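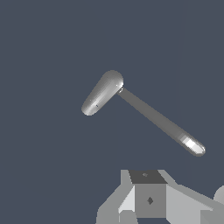

Can I buy a robot that does my housework?
Today you can buy one for a single job, such as vacuuming a floor or cutting grass. A machine that goes from room to room and does whatever needs doing is not in the shops yet, and we at Skorkell do not expect to sell one soon.

Why is a tap difficult for a machine?
A person feels when the lever begins to move and pushes less. The machine must learn how much to push and in which direction. Every kitchen has another tap, so what was learned on one model may fail on the next. 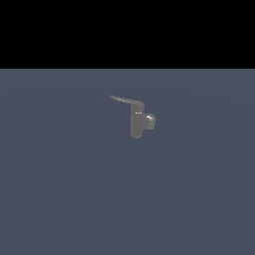 Tap with lever handle, simulated.

Do you practise with real taps?
Later, yes. We begin in simulation, where a mistake costs nothing. Our program Ralik can repeat one task up to 2700 times in a night, and in the morning we read the results. Only two tasks have been moved to the real arm in our workshop in Zanach. 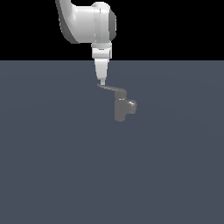
Robot arm at the tap lever, simulated.

And work with tools, for example in a small factory?
Machines are good at this when the part always lies in the same place. In a repair shop it never does. The hammer is a good test for us: the weight is at one end, so a hand which holds it badly will let it turn.

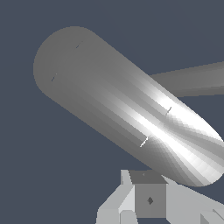

For this reason we train the grip first and the hitting much later. Please do not ask us yet for a robot that can put a nail in a wall.

Will it take my job?
We cannot promise anything for other companies. Our customers mostly want help with lifting and sorting, and they keep their people for the rest.

Can I try the software?
The test version, Phromma, is open to schools and small workshops. There are 600 places and the next group starts in March. Write to us before 9 in the morning if you want a reply on the same day.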